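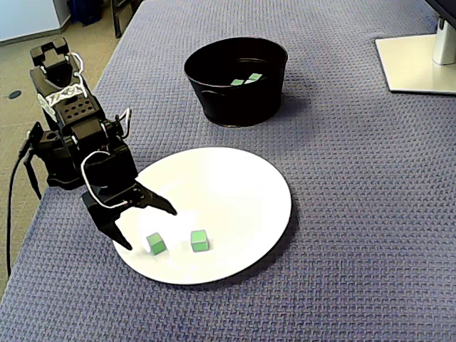
Section 2: Laying out the table

Okay, so you've opened your Lurnell counting set and you've got cubes everywhere. Don't panic! I've set this thing up more times than I can remember, and the table part is easy once you've done it once (the score sheets are another story, see Section 4).

You'll want a flat table, a cloth, one white plate, one black bucket and the bag of little green cubes. The other colors can stay in the box for now.

1. Spread the cloth and smooth it out with your palms. I like a blue one with a bit of weave to it, and mine has a fold near one corner that I've quit fighting. Just keep folds out from under the plate or it'll rock.

2. Put the plate down flat, close enough that you can reach the far rim without leaning. Any round white plate will do. I used a Vorneck dinner plate for ages and it was great.

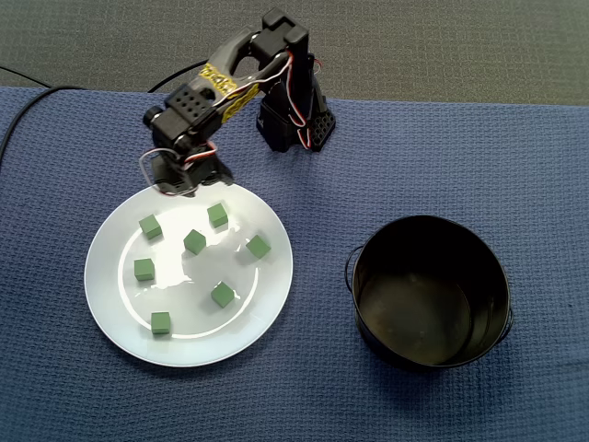 3. Tip your cubes onto the plate and spread them out a little. Leave gaps! If they're all jammed together you end up picking up two at once, and then you have to start the round over. For a first round I'd keep it to a small handful, even though the bag holds 20.

Note: A shiny plate under a bright lamp gets a glare spot, and pale pieces can be hard to see in it. Green shows up fine, so that's what I start everybody on.

4. Stand the bucket on the cloth where you can drop a cube in without crossing over the plate. Behind it or off to one side both work, so try each and see what your arm likes.
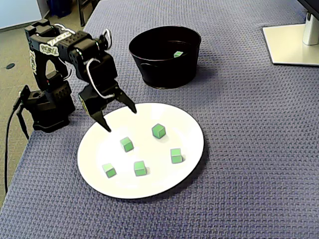 5. Move one cube at a time from plate to bucket. Go in from above, pinch it by two opposite sides, lift, and let go once you're over the opening. Low and gentle is best, or they bounce (ask me about the one that went under the fridge).

Caution: The cubes are small. Keep them away from toddlers and dogs, and check the floor before you vacuum.

6. When you want to check your score, look straight down into the bucket. Dark bottom, bright cubes, easy to read. Madhu Chaudhary taught me to leave the bucket alone until the plate is clear, and my scores got a lot less messy after that.

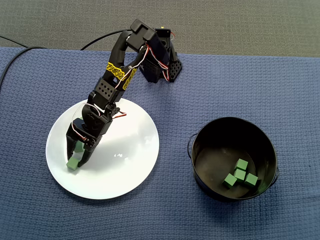

7. To reset, pour the bucket slowly back onto the plate and spread the cubes out again. If you're stopping for the day, they go back in the bag, and the bag goes inside the bucket with the score sheets on top.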